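Two arms and a tabletop

Stunthorpe's hire bench puts a working robot cell within reach of small firms. Is it worth the money?

The idea is simple. You pay £400 a week and Stunthorpe sends a bench with two robot arms, a gripper on each and a camera at each wrist. The firm's own people set it up, show you how to drive it and take it away when you are done. The service began in April and is called Prothero, after the street where the company started.

It is aimed at workshops that sort, pack or repair small goods and can't yet say whether a robot would help. Ilaria Ferraro, who runs the service, says most customers want to try their own parts before they talk about buying.
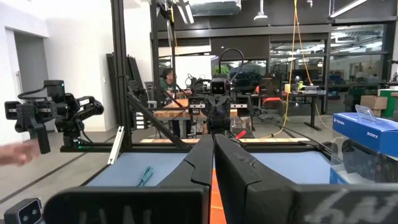
Setting up took a morning. Most of that went on the arms, which have to be lined up with each other before they can share a job. The guide is clear on this point but poor on cables, and I had to ring the help line to find out which lead went where. They answered quickly.

Teaching the arms is done by hand. You lead them through a job, save it and repeat it until the software, Isum, has enough to go on. Three saved runs are the minimum, though I would allow 8 for anything with a loose wire in it. Soft things are hard for grippers. A box stays the shape it was when you last looked at it, and a cable doesn't.

The black fingers are wide, and they suit boxes and trays better than small plugs. A narrower pair can be had for an extra charge. I would order them from the start if your work is mostly leads and connectors.
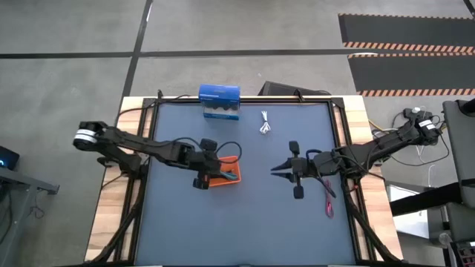

What it costs to keep

Hire is for a minimum of two weeks. Delivery is included within the Grorside area and charged by distance beyond it. Training for a second member of staff is extra, which seems mean at this price.

Defne Tokgöz, whose repair shop has had the bench since it came out, has kept it on for returned electronics. She told me it is slower than her staff at unpacking but useful for the dull sorting that follows. She has no plans to buy one yet.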